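Search this community
Type a keyword or topic
Sleep, Stress & Everyday Health > Winding Down

Do blue light glasses do anything for sleep, or did I buy orange plastic?

Yogesh Nautiyal

I'm 44 minutes into lying awake most nights before anything happens, and my sister-in-law swears by a pair of amber glasses she wears from dinner on. I gave in and bought some in October. The leaflet says to wear them for two hours before bed and promises "deeper, more restorative rest," with no word on how anybody measured that.

I've worn them for 70 nights. Some nights I drop off quickly, some nights I don't, same as before. My watch gave me a sleep score of 94 one morning when I'd been up twice with the dog, so I don't put much faith in that either.

I work at a screen until six and read on my phone in bed. I have one coffee, at breakfast. Has anyone had a result they'd bet money on, or are we all talking ourselves into it?

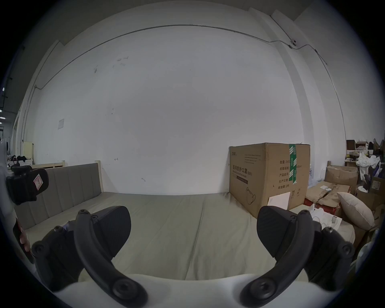

Please don't tell me to buy a different brand. I've had that answer from two people already and both of them sell the things.

Sheila Bickerstaff

I'd be slow to credit the glasses. The studies I've read were small, and it's hard to hide from people whether they're looking through orange lenses. If you expect to feel sleepy, you probably will a bit.

What I'd look at is the phone in bed. Maybe the light matters, maybe it doesn't, but whatever you're reading on there is keeping you interested. Try two weeks with the phone in the kitchen and a dull paper book. Keep the same getting-up time, weekends too, and write down one line each morning before you look at the watch. Better still, take the watch off. I wore one for a year and mostly learned to worry about my score.

If you want to test the glasses fairly, do a week on and a week off, then repeat it – one round won't tell you much. And if it has been going on for months and you're dragging through the day, see a doctor. There's a talking treatment for insomnia, CBT-I, with a lot more behind it than tinted lenses.

Orkness

they work for me. had mine 7 months, out like a light. get the wraparound kind so nothing leaks in the sides

Mnguni

Out like a light compared to what, though? I slept better once I had my glasses too, but I'd also quit napping on the couch after work that same month, so who knows which one did it. I sat on mine in the spring, never replaced them, and I sleep the same. I'd go with the phone idea first since it's free.

Last updated in October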